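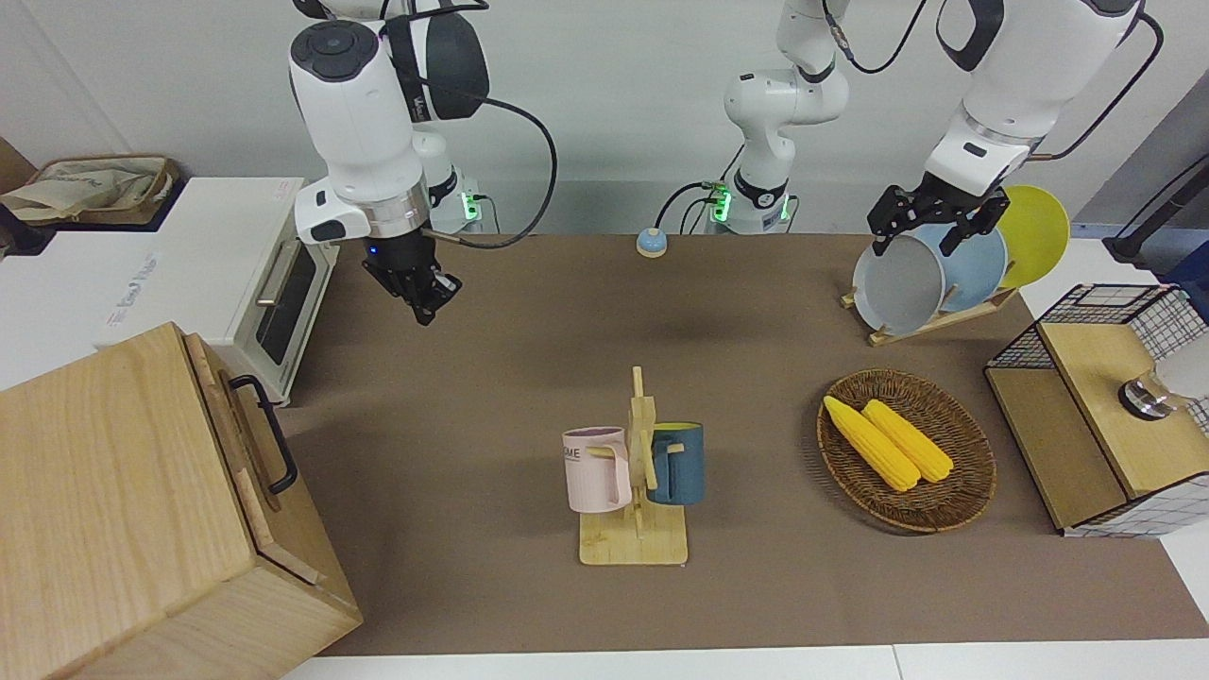

1/ Last night I was at the Borix for the Pulley concert, and I want to write down some thoughts before I forget them. They played two sets with a short break. The singer lost her voice a little in the second set and let the bass carry the song, with a long low note like a machine that is left switched on. The whole stage was dark in that moment, only one small light was glowing on the amplifier, blue like the one on the black gripper over the brown table, and I found it very beautiful.

2/ The hall holds 200 people and it was full. I stood near the mixing desk, where the sound is best. My friends prefer the front row, but there you hear mostly drums.

3/ About the new album: I still think the guitars are too quiet on it. On stage they are not quiet at all. "Odero" was almost a different song, slower and much heavier, with a second guitar part which I cannot find on the record. 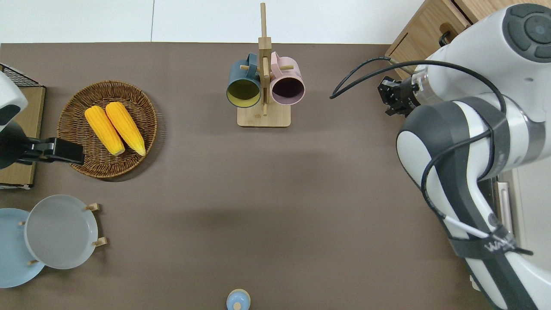
4/ The support band was Gatti. I did not know them before. Three long songs, no talking between them, and the drummer sings! His voice is rough and he does not always hit the note, but I bought the cassette anyway.

5/ Many people write that Pulley are a doom band now. I do not agree. There are slow parts, yes, but there are also parts which come from old hardcore, and in "Odero" I even hear some folk music. If you must have one word, please take "heavy" and leave it there.

6/ A word for Joscha Albers, who mixed the sound. In March I heard another band in the same hall and could not understand one line of the singing. This time I understood nearly all of it, also in the loud parts. He should get his name on the poster.

7/ Small complaint: the T-shirts were sold out in my size before the first band started. The girl at the merchandise table said that more will come to the web shop on Wednesday. I will try in the evening after work.

8/ Somebody asked me for the setlist. I have only the first half written down, and my handwriting in the dark is terrible. If you were there and remember what they played directly after "Odero", please reply under this post. I think it was an older one, from the first EP, but the beginning was changed and I am not sure.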